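Shared Floor, Second Look: Does the Mezzanine Hall Work as a Practice Home?
Student project report, Interior Planning II
Takumi Kikuchi
24 Mar 2026

Our brief from Sternmont was to judge whether one big open hall can stand in for a set of furnished rooms. The hall's planners at Cundeo say it can. Their handout uses the word "homelike" on nearly every page. I went in doubting that and came out doubting it a little less, but only about the furniture.

Method. I read the Cundeo handout, then filled in 117 observation slips over 14 visits. Each slip covers one activity at one piece of furniture: sitting down, putting something away, reaching for a shelf, walking around somebody else. The slips are my own and nobody checked them, so treat them accordingly. Selvanayagam's method, which we were told to follow, asks for two observers. I had one.

What the handout claims. It gives the floor area as 3,911 square feet and says 1,092 of those are "quiet zone." I could not find the quiet zone. There is no line on the floor and no sign, and sound from under the mezzanine carries to the middle of the hall. I asked twice and was pointed in two directions.

What I found. Small settings did better than large ones. A desk and a stool tell people where to stand and what to do, even with no walls near them. Tall shelving against a partition helps too, because it gives people a back wall to work toward. Away from the partition, the furniture starts to look like stock waiting to be moved. 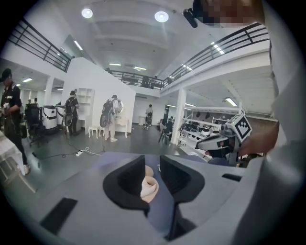
The vanity desk is the best case. It has a round mirror and a small white stool, and people using it mostly kept their backs to the rest of the hall, as they would in a bedroom. I marked it "convincing" on most slips. Lighting is the weak point. Ceiling lamps and fluorescent tubes make the whole place bright and white, and I don't know anyone whose bedroom looks like that. Cables on the floor are the other problem, and a power strip by a walkway would lose marks in any home safety checklist.

The comparison with Clullholm, which uses closed rooms, is thin. I had one afternoon there and would not lean on it. My recommendation is to add two more partitions, put floor lamps beside the desk, and drop "homelike" from the handout until somebody has tested it with a second observer.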